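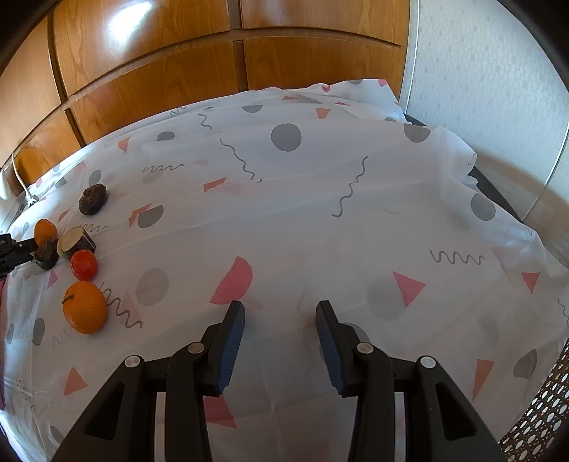 04/08/2022

Produce again all day, both grippers. We are at 354 good episodes for the Prirkex set and the target is 524, so there are still a good few days in it.

Started late. The left gripper would not pair with the logger and I spent most of an hour on it before swapping the battery, which I should have done first. The log from the last session says the same thing happened then. I have written LEFT BATTERY FIRST on a strip of tape and stuck it inside the lid of the case.

The task sheet from Hokura is the new version. Pick one item, move it to the other side of the table, let go, back off, stop. One hand does the pick and the other stays out of the way or steadies something. The old version let us chain three picks in one recording and people got sloppy by the third. I like the short ones better. They are dull but I can throw a bad one away without losing two good ones.

The tomato is the hard one. It is smooth and it rolls if I come at it even slightly off center. The orange is heavy but it has a skin you can grip, and I hardly ever drop it. With the tomato I have to close slowly, and then I worry that I am teaching slow closing for everything. I asked about this in the notes column and was told to do whatever feels natural. What feels natural after two hours is not the same as what feels natural at the start.

Kept the tablecloth with the shapes on it. The plain one is still on the list for next week. I had my doubts about all those triangles and circles, but the instructions want busy backgrounds as well as plain ones, so that a model trained on this doesn't only learn to find things on a blank table. It does slide. I pull it straight between batches and it bunches up again at the back.

Tried to be honest about failures today. The sheet says to keep a recording if I miss once and then recover, and to delete it if the item leaves the table. I had been deleting every miss out of habit, so I went back through the last batch and restored the ones I could. A clean pick every time is not how it goes, and they have asked for recoveries twice now.

My wrist hurt by mid-afternoon. I moved the chair back and stood for the rest, which changes the camera height a little. Wrote that down in the session notes with the time.

Upload to the Atallah server was slow again. The first 200 went through and then it hung, so I left it running and did the labels while I waited. Labels are still by hand: item, side, which gripper, success or not. I found two where I had put left for right and fixed them.

For tomorrow:
Charge everything tonight, both sides.
Shuffle the layout more. I keep putting things down in a bunch on the left without meaning to.
Ask whether the Flonel tracker needs to be calibrated again after the chair change.
Buy more tomatoes.

Went to bed before ten. The upload had finished.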